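Good Practice Rules for Teaching with Hand-Held Grippers
Student project report, Sirnora workshop course

Our team spent the spring term on a question that sounded dull to us at first and turned into the best part of the course: what rules should people follow when they record everyday tasks with hand-held grippers? The department already had safety sheets for its big arms, but those talk about fences and stop buttons, and hardly a word fits a tool you carry in your hand.

We read the older Caron guide first and marked every rule that still made sense. Then we ran 214 recordings of table tasks, mostly sorting and packing snacks, and wrote down each time a rule was missing, unclear or simply ignored. Our first draft had 42 rules, far too many to keep in your head while both hands are busy! We merged and cut until it fit on one printed page.

The rules we argued over most:

- Check both finger pads before the first grasp and again after a break.
- Set out real household clutter, but keep glass and open liquids off the table.
- Open the fingers wide before you approach a soft packet, and come in slowly.
- With 2 grippers on one table, agree out loud who moves first.
- Keep failed grasps. Label them and move on. 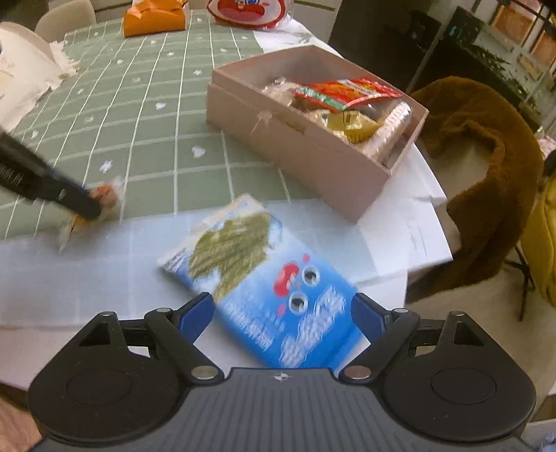 Soft packets gave us more trouble than anything else. A crinkly bag slides, folds and shines under the lights, and our Evari checklist had only one line on it, written with hard boxes in mind. We added a line on grip force and another on glare - both came straight from our own notes.

The labeling rule is still open. We used the Uvov format and it worked well for single grasps, less well for handovers. We want to try the page with a fresh group in May and see which rules they skip.

Contact: Sirnora workshop course office | © 2022 | Back to top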